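Usbridge Workshop Notebook

Print this entry | E-mail this entry

Dec 18, 2024

Walnut ink, batch 2. I have wanted to write this one up since the first strain, because the color is so much better than I hoped for!

Starting point was the bag of black walnut hulls from the Iltwood trees, gathered in fall and left to go completely black and soft in the lidded bucket. I used them shells and all this time. Batch 1 was hulls only, picked clean, and it took me an entire evening and a pair of ruined gloves. I can't see any difference in the result, so I'm never doing that again.

Weighed out 28 ounces of wet hulls into the old enamel pot, covered with rainwater (the tap water here is hard and I blame it for the chalky look of batch 1), and brought it up slowly. It wants to foam right before it simmers. Lid off, spoon across the top, window open. The smell is earthy and a bit like wet leaves, and I like it, though I've been told it got as far as the front bench.

Simmered for 2 hours, then off the heat and left overnight with a plate on top. Next morning it looked like strong coffee, and a dip test on cheap sketch paper gave a warm mid brown. Nice, but thin. Back on the heat and reduced until it was down by half, and then the dip test was gorgeous: nearly black where it pools, going to a soft honey brown at the end of the stroke. I did a whole page of loops just to watch it dry.

Straining: first through the kitchen sieve, then through an old cotton pillowcase, then through coffee filters. The filters clog after a few spoonfuls. Change them early instead of poking at them, which tears the bottom and puts you back where you started (twice, in my case). Let the pot settle first and pour off the top, and leave the sludge for last. The sludge is going in a separate jar, as I'd like to try it as a wood stain on the scrap pine.

Binder: gum arabic solution, a teaspoon at a time, stirring well and testing between each. Without any, the ink feathers badly on the sketch paper and sinks right through the thin stuff. After two teaspoons the edges got crisp. After four it started to drag on the pen and dried with a shine I didn't want, so I let that portion down with plain ink until it behaved. Note for next time: stop at three.

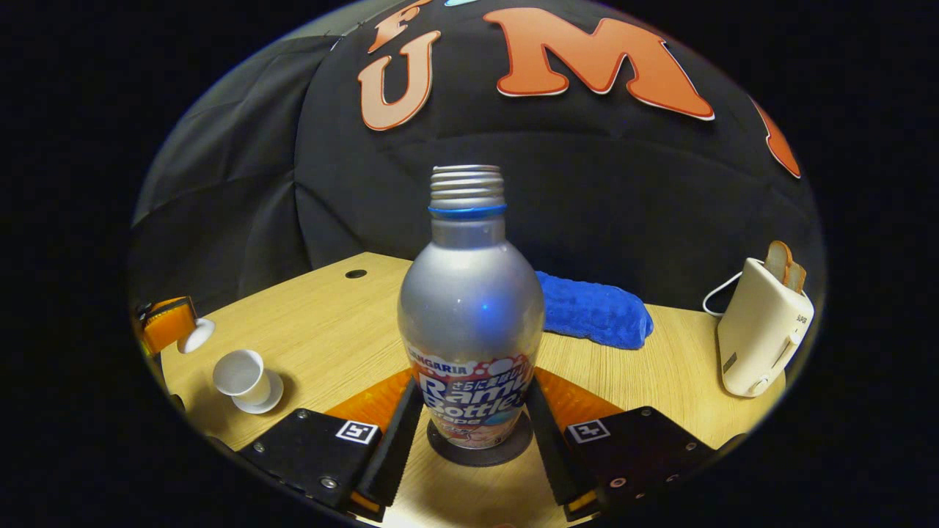 Preservative is still the open question. Batch 1 grew a fuzzy white skin inside two weeks with nothing in it. For this one I split the batch, a few drops of clove oil in one half and a splash of rubbing alcohol in the other. Clove oil floats and needs a good shake every time, but it smells wonderful and I'm rooting for it. Both halves are on the shelf over the sink, out of the sun, labels facing out. Please don't move them to the fridge, I want to see what they do at room temperature.

Paper tests, all with the same dip nib, same pass, one layer and then three:

Cheap sketch paper: some feathering, good color, buckles under three layers.
Stelmont hot press: beautiful. Sharp line, and the layers stay separate so you can really build up a shadow.
Stelmont cold press: skips on the texture with a nib but lovely with a brush.
Brown wrapping paper: surprise of the day. Very quiet, very warm, would make great tags.
Kettle notebook (this one): bleeds through to the back. Sorry to whoever reads the previous page.

Also tried a pinch of iron sulfate in a small test cup. It goes cold and gray-black right away, quite a dramatic change, and I kept adding brushstrokes to the sheet to compare. Keep the iron well away from the main jars and wash the cup separately. I'd use the gray for lettering but not for washes, where the plain brown has so much more going on.

Lightfastness strip is taped in the south window, half covered with foil, hot press paper. Check it in 12 weeks.

To do:
- buy more filters, the big cone kind
- sludge on pine, one coat and two
- try a batch from dried hulls, soaked a few days first
- scrub the enamel pot before anyone sees it

Recent entries
Walnut ink, batch 1 (mold and other lessons)
Cutting reed pens from the Iltwood ditch
Oak gall soak, first look
Sharpening the paper shears
Pillowcase versus cheesecloth for straining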